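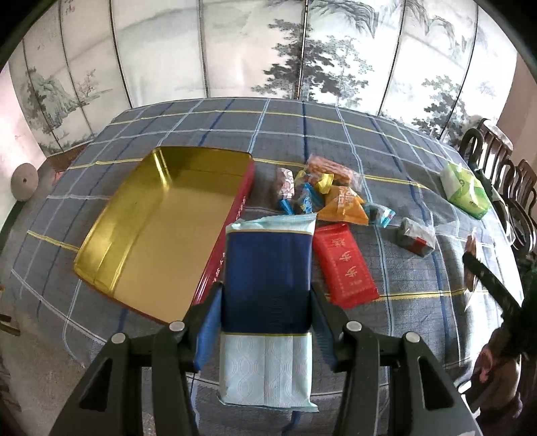 Vol. 3, No. 2, page 50

Stoltilach Tabletop Set, data card / README
November 2024

Quick notes so people can start using this. Will be cleaned up later, probably.

What it is

Hand-demonstrated pick and place, small wrapped food and household stuff on a dining-type table. Demos done by a person holding a two-finger gripper, no arm involved. 2735 episodes in this release. Meant for training policies that later run on a real arm with the same fingers – see Setby section below for what we've tried.

Previous release (June) is superseded. Don't mix the two, the gripper width is scaled differently and your policy will close on air.

Tasks

sort_tin – snacks and candies from table into open tin
clear_table – everything off the cloth, any order
single_pick – one item, lift, hold, put down
regrasp – lift, put down rotated, lift again

sort_tin is the biggest by far. regrasp is small and kind of rough, treat as extra.

Items

Soft packs, twist-wrapped candies, flat pastry-type packages, tissue packs, clear bags with stuff in them. Mostly shiny plastic. Shiny plastic is the whole point: grasps that work fine on blocks slide right off a crinkly wrapper. Item list is in items.csv, names are ours and not very consistent (candy_blue and blue_candy are the same thing, sorry, fix pending).

The tin is open, gold inside, red rim. Very reflective. If you use depth estimation expect garbage in the floor of the tin. We mask it.

The tablecloth is a plaid and stays plaid in the whole Stoltilach room. Blue-gray with white and yellow lines. Good for tracking, lots of corners. Bad if your model learns the cloth – see Known problems.

Hardware

Kiditz hand gripper, two fingers, black plastic jaws, soft blue pads on the inside. Wide angle camera on the tool, looking forward past the fingers. Pose comes from visual tracking plus the IMU. Finger width is read from the image, not from an encoder.

Change pads every 300 episodes. Worn pads look the same on video but grip differently, we lost most of a session before figuring that out.

How demos were done

1. Map the room first. Slow sweep, get the table edges and the background in there.
2. Sync the clock. Do it again after any battery change.
3. Open the fingers fully, start recording, wait a beat.
4. Approach from the near side. Close on the middle of the pack, not the sealed end.
5. Lift just clear of the cloth before moving sideways.
6. Release over the tin or target spot, open fully, stop.

Squeeze only as much as needed. Hard squeezes make the pack fold up and then the width channel says the item is thinner than it is.

Two-hand episodes have a second gripper in the same session. Those are flagged bimanual = true and have two tracks, left and right. Check the flag before you load, the one-hand loader will quietly take the left track and drop the other.

File layout

episodes/ one folder per episode
 video.mp4
 pose.csv time, position, rotation as quaternion (w first!!)
 width.csv time, finger opening in meters
 meta.json task, item, room, flags
maps/ one per room
items.csv
splits/ train, val, heldout

Poses are in the map frame, z up. Camera-to-fingertip offset is in calib.json at the top level. Please use that one and not the value from the old release.

Splits

train and val are random by session. heldout is by item, so nothing in there shows up in train. If you report numbers say which one. val numbers look a lot nicer than they should.

Rooms

Stoltilach – main room, large table, painted folding screen behind it, dark wood chairs along the side
Wihongi – smaller table, plain top, harder light

The folding screen helps tracking a lot. Wihongi has blank walls and tracking drops out more, bad segments are marked in meta.json under lost. We left them in. Filter if you care.

Setby runs

Setby is our test arm. Same fingers, same camera mount. Policy trained on sort_tin only, 50 trials on heldout items. Twist-wrapped candy is the weak spot, it goes for the wrapper end and drops it. Soft packs are fine. Full trial log is in setby/trials.csv, including the ones we stopped by hand.

Known problems

- Fisheye video is not undistorted. Corners are black, that's normal, crop or mask.
- Operator's hand and clothing get into view sometimes, mostly low right. Not masked.
- Motion blur on fast moves.
- Cloth overfitting. Swap or jitter the background if you train on Stoltilach only.
- Width reading is jumpy when the held pack is close in color to the pads. Blue packs are the worst. Smooth it or use width_filtered.
- Some item labels say cake where it might be a different snack. We labeled from the wrapper.
- clear bags: segmentation misses them alot. No fix yet.

Use

Research use, keep this file with the data. Redistribution ok if unchanged. If you fix labels send a diff of items.csv and not the whole set back, please.

To do

- merge duplicate item names
- more regrasp
- second cloth for Stoltilach
- loader that warns on bimanual instead of guessing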